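Wanted: three or four people to find out whether our arm is any good
Pratow shared workshop, Gollholm

We are looking for a few unpaid testers for a home-built robot arm project called Addo. Please read all of this before you write to us.

Some of our members think Addo will be clearing kitchen tables by next year. I've kept the log since January, and I don't. It has been a slow build, the wiring has been redone more than once, and every demo so far was run by the same people who wrote the code. That proves very little. We want outsiders who will set tasks we didn't pick and write down what goes wrong.

What you would do
— come in for 7 evening sessions
— try small table tasks, first in the simulator and later on the bench: a yellow dish, a small open box with a lid, a cup
— log every attempt, including the dull ones
— argue with us

The log has 1,754 simulated attempts in it. I would trade most of them for 10 honest evenings on real hardware, but the simulator is where everyone starts — it's cheaper to crash.

You need to be 21 or older and able to use a spreadsheet. Coding is welcome but won't get you picked. If you sell automation for a living, please don't apply.

There is no pay. We cover bus fare and coffee, and you keep a copy of the log.

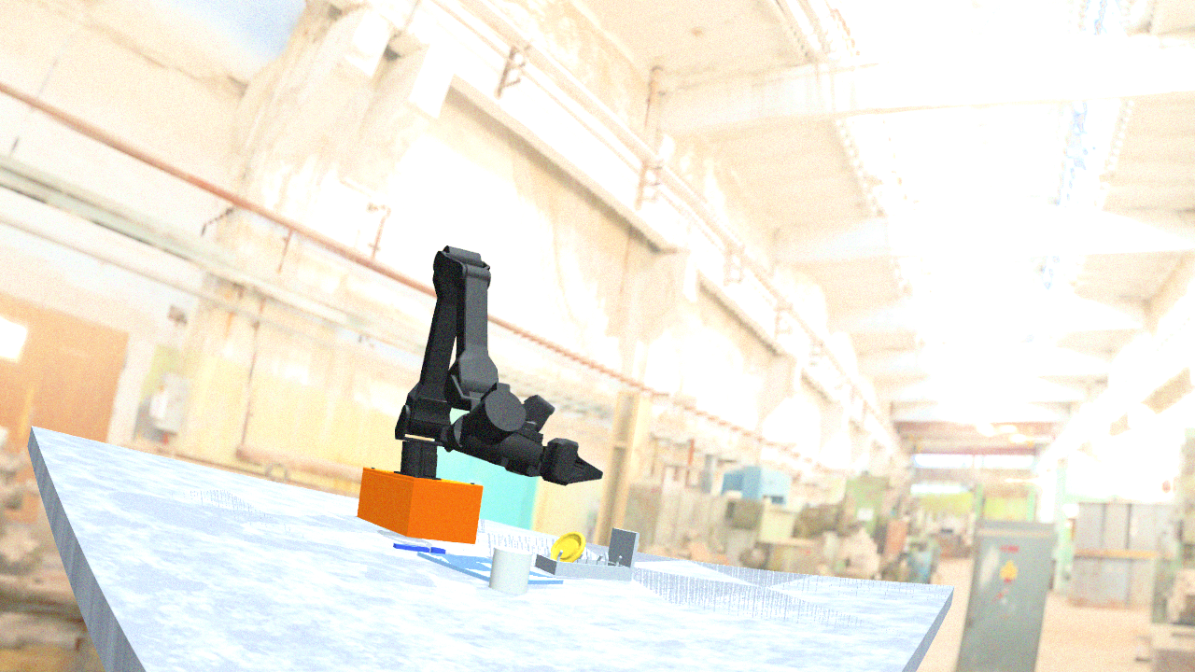
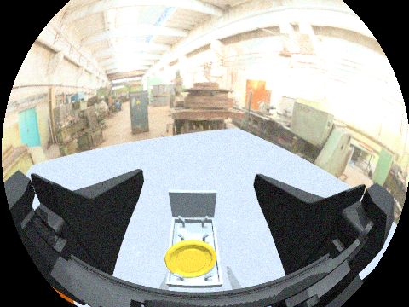
Simulator renders: Addo project / Rirnby Makers

To apply, leave a note at the Pratow front desk marked "Addo testers" and tell us about a machine that let you down. Applications close at the end of March 2023.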